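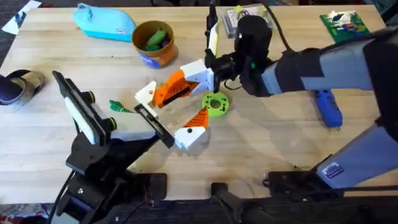
공방 자료 > 작업 일지 > 날물 관리 > 11월

11월 화요일 오전. 날물 연마 기록, 대팻날 및 끌

지난 기록에서 이어지는 내용임. 평대패 어미날의 뒷면 평탄 작업을 마무리하고 앞날 연마로 넘어갔다. 뒷면은 날끝에서 안쪽으로 손톱 폭만큼만 광이 고르게 나면 충분한 것으로 판단하였다. 왼쪽 모서리에 남아 있던 깊은 긁힘은 1000번 숫돌에서 대부분 제거되었으나, 빛을 비스듬히 비추면 가는 선 하나가 아직 보인다. 절삭에 영향을 주는 위치가 아니므로 이번 회차에서는 더 갈아 내지 않고 다음 연마 때 재확인하기로 한다.

사용 숫돌은 Grindex 1000번과 2000번이다. 1000번은 가운데가 눈에 띄게 패여 있어 작업 전에 면잡이를 먼저 실시하였다. 연필로 격자를 긋고 면잡이 판에 문질러 격자가 모두 지워질 때까지 반복하는 통상의 방법을 따랐으며, 이를 3회 시행한 뒤에야 네 모서리의 연필선이 고르게 없어졌다. 최근 끌 작업이 몰리면서 숫돌 중앙부만 사용한 흔적이 뚜렷하다. 폭이 좁은 끌은 숫돌의 양쪽 가장자리를 번갈아 사용하도록 숫돌 보관함 안쪽에 안내문을 붙여 두었다.

앞날 연마에서는 지그를 쓰지 않고 손으로 각을 잡았다. 날을 숫돌 위에 얹고 경사면이 붙는 감각을 확인한 다음, 당길 때만 힘을 주고 밀 때는 힘을 뺐다. 1000번에서 날넘이가 날 폭 전체에 걸쳐 만져질 때까지 진행하였다. 오른쪽 끝의 날넘이가 늦게 생겼는데, 이는 지난 연마에서 왼쪽으로 힘이 치우친 결과로 보인다. 직각자를 대어 보니 날끝이 오른쪽으로 아주 약간 기울어 있었다. 대패의 좌우 조절 범위 안에서 보정되는 정도이다.

2000번으로 넘어간 뒤에는 숫돌 표면에 생기는 흙물을 씻어 내지 않고 그대로 두고 갈았다. 이전 기록에는 매번 씻어 낸다고 되어 있으나, Weronika Krawczyk 선생의 의견에 따라 이번에는 방식을 바꾸어 비교하였다. 광택은 다소 덜하지만 긁힘의 방향이 고르게 정리된다는 인상을 받았다. 한 차례의 시도이므로 결론으로 삼지 않는다. 같은 강재의 다른 날로 한 번 더 시험할 필요가 있다.

시험 절삭

시험재는 Valwood에서 들여온 물푸레나무 판재이며 재고표 번호는 3043이다. 결이 한쪽 끝에서 뒤집히는 구간이 있어 날의 상태를 확인하기에 적합하다. 순결 구간에서는 대팻밥이 끊기지 않고 날 폭 그대로 나왔고, 면에도 단차가 남지 않았다. 엇결 구간에서는 뜯김이 두 군데 발생하였다. 덧날을 날끝 쪽으로 조금 더 내리고 다시 밀었더니 한 군데는 없어지고 다른 한 군데는 얕아졌다. 대팻집 입의 간격이 넓은 편이라 덧날 조정만으로는 여기까지가 한계로 생각된다.

엇결 구간을 반대 방향에서 미는 방법도 시도하였다. 뜯김은 없었으나 결이 바뀌는 경계에서 면이 미세하게 내려앉았다. 상판처럼 넓은 면에서는 빛을 받으면 표시가 날 수 있으므로, 이러한 부위는 대패로 무리하게 끝내지 말고 스크레이퍼로 마무리하는 편을 권한다. 스크레이퍼의 버를 세우는 순서는 날물 관리철의 앞부분에 정리되어 있다.

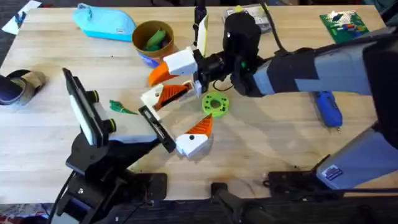 끌은 폭이 다른 네 자루를 같은 순서로 연마하였다. 가장 좁은 끌은 숫돌 위에서 좌우로 흔들리기 쉬워 날끝이 둥글어지는 문제가 반복되고 있다. 손가락 두 개로 경사면 바로 위를 누르고 짧은 거리만 움직이면 개선된다. 넓은 끌 가운데 한 자루는 이가 나가 있었다. 이 빠진 깊이가 1000번으로 처리하기에는 부담스러워 별도로 분류하였고, 손잡이에 종이 꼬리표를 달아 선반 아래 칸에 두었다. 거친 숫돌이 입고되기 전까지는 사용하지 않도록 한다.

이 나간 끌에 대하여 덧붙인다. 장부 구멍의 바닥을 지렛대처럼 들어 올리는 동작이 원인일 가능성이 높다. 깊은 구멍에서는 칩을 여러 번 나누어 끊어 내고, 들어낼 때는 날이 좁고 두꺼운 장부끌을 사용해야 한다. 새로 합류한 인원에게는 첫 실습에서 이 점을 직접 시연하기로 하였다.

녹 방지

연마를 마친 날은 물기를 닦고 마른 천으로 한 번 더 문지른 뒤 동백유를 얇게 발랐다. 지난달에는 기름을 바르기 전에 날을 오래 두어 뒷면에 점 모양의 녹이 생긴 사례가 있었다. 앞으로는 모든 날을 다 갈고 나서 한꺼번에 바르지 않고, 한 자루를 마칠 때마다 바로 바르는 것으로 순서를 변경한다. 기름천은 사용 후 뚜껑 있는 금속 용기에 넣어 보관한다.

동백유를 바른 날로 곧바로 부재를 깎으면 첫 대팻밥에 기름이 묻어 나오므로, 마감 면을 밀기 전에 반드시 버리는 나무에 몇 차례 밀어 둘 것. Uzor 문양 상감 작업에서 접착 불량이 한 건 있었고, 당시 기름이 원인으로 지목되었으나 확인된 바는 없다. 상감용 칼은 기름 대신 방청지에 싸서 보관하는 방안을 검토 중이다.

미결 사항

- Lunmont 작업실에서 빌려 온 면잡이 판의 반납 일정이 정해지지 않았다. 반납 전에 자체 보유분의 평면도를 정반 위에서 먼저 확인할 것.
- 2000번 숫돌의 한쪽 모서리에 실금이 있다. 진행 여부를 보기 위해 연필로 금의 끝을 표시하였다. 표시를 넘어가면 해당 부분을 갈아 내고 모따기를 다시 한다.
- 흙물을 남기는 방식과 씻어 내는 방식의 비교는 다음 회차에 이어서 한다. 시험재는 같은 3043 판재의 남은 부분을 사용하며, 다른 용도로 재단하지 않도록 판재 마구리에 분필로 표시해 두었다.
- 덧날의 날끝에 아주 작은 틈이 보인다. 어미날과 맞대어 빛이 새는지 확인하고, 필요하면 덧날 뒷면을 다시 잡는다.

오후에는 대팻집 바닥면 점검을 진행하였다. 바닥 앞쪽과 입 주변은 자에 고르게 닿았고, 뒤쪽이 미세하게 높았다. 건조한 날씨가 이어지고 있어 당장 수정하지 않고 며칠 두었다가 다시 측정한다. 측정 결과는 다음 장에 기재한다.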